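Notes on Keeping a Household Coffee Log
Posted 11/11/19

Readers of this blog will recall that I began a written record of my morning coffee in April. The record now holds 268 entries. I have been asked by two correspondents to set out the method, and I do so below.

The log is kept in a plain ruled notebook. Each entry gives the coffee, the weight used, the grind setting, the time taken and a short remark on taste. I do not award scores. An earlier attempt at scoring was abandoned after a month, as every cup received a seven.

Equipment

The choice of brewer matters less than is commonly claimed, provided that the same one is used throughout the trial. I prepare 29 grams of coffee with water at a steady pour. 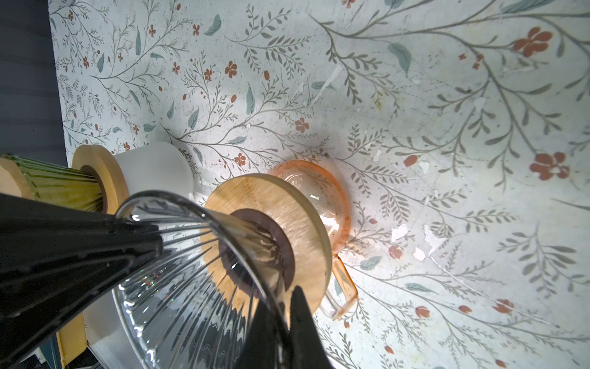

The grinder is a Plornier hand model, purchased secondhand in Bramwell. Its settings are not numbered, and I have marked them in pencil on the body. The marks wear away and must be renewed. My neighbor Ka-ming Cheng owns the electric version and reports a more even result, though she concedes that it wakes the household.

Remarks on Taste

Entries are to be written before the cup is finished. Remarks composed later in the day proved to be of little use; several state only "good" or "as before." I now require of myself one full sentence. The entry for the Jeltow dark roast reads, "Pleasant at first, then rather like toast that has been left too long." I have not bought it again.

Mr. Chi-keung Tseng, who roasts for Welto, was kind enough to read the first part of the notebook. He observed that my coarse settings were consistently described as sour and that I had gone on using them for weeks. The point was fairly made. The grind has been finer from that date, and the remarks are more favorable.

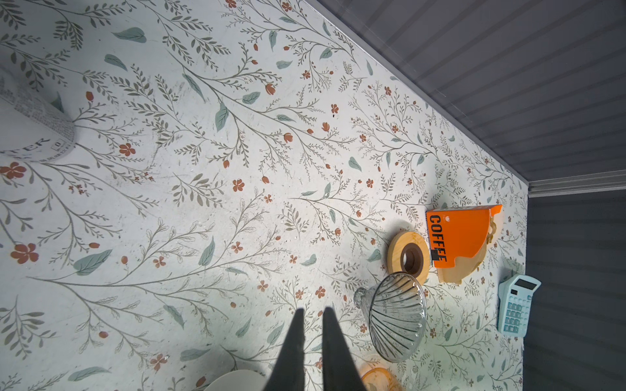 Storage of Beans

Beans are kept in a closed tin in the cupboard beside the stove. Mr. Tseng disapproves of the stove. A new shelf has been ordered for the opposite wall, and the tin will be moved when it has been fitted.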